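Otdale Vapour Retailers' Association
Minutes of the ordinary meeting held on 25 July 2026

Print this page
E-mail this page

1. Apologies and previous minutes

Apologies were received from two member shops. The minutes of the previous meeting were approved with one correction: under item 4, "refill bottles" should read "refill pods".

2. Battery and device returns

The secretary reported that member shops had taken back 421 used devices since the last meeting. Of these, 93 had been handed in with the battery damaged or the casing split. Members were reminded that damaged items must be kept in the sand-filled tub and not in the ordinary collection box.

The Besta shop asked whether it could refuse devices bought elsewhere. The chair advised that the Association's own returns scheme accepts any make, whatever the place of purchase, and that this should be made plain at the till. It was agreed that the wording on the counter notice would be revised.

Action: secretary to circulate the new wording.

3. Okora pod kit

Several members had received complaints about the Okora pod kit, chiefly that the pods leak when the device is carried on its side. The supplier had offered replacement pods but had not agreed to take back unsold stock. One member considered that the fault lay in the seal at the base of the pod. Another had sold the kit without difficulty and thought that customers were overfilling it.

It was resolved that the Association would write to the supplier asking for a written statement on the seal, and that members would keep a note of each complaint, including the batch number, until November.

4. Peng coils

The price of Peng replacement coils was discussed. The distributor will supply at the former price on a joint order of 200 packs or more. Members present were in favour, subject to the order being divided before payment is made. The Besta shop asked for its objection to be recorded, as it holds a good deal of old stock.

Action: members to send quantities to the secretary in writing.

5. Age checks at the counter

The chair reminded members that the refusals book must be filled in at the time of the refusal and signed by the person serving. Two shops had not returned their sheets. Replacement books may be had from the secretary on request.

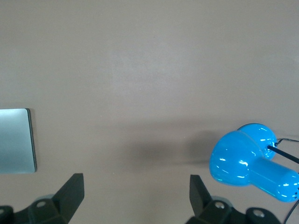
The meeting then considered whether the refusals book might be kept on a computer. It was noted that a paper copy would still be needed during a power cut, and the matter was deferred to the next meeting.

6. Any other business

A request for a display of older devices at the Otdale trade evening was agreed, provided that batteries are removed beforehand. Subscriptions remain unchanged.

7. Next meeting

To be held in November, at the usual place. Items for the agenda should reach the secretary two weeks beforehand.

Print this page
E-mail this page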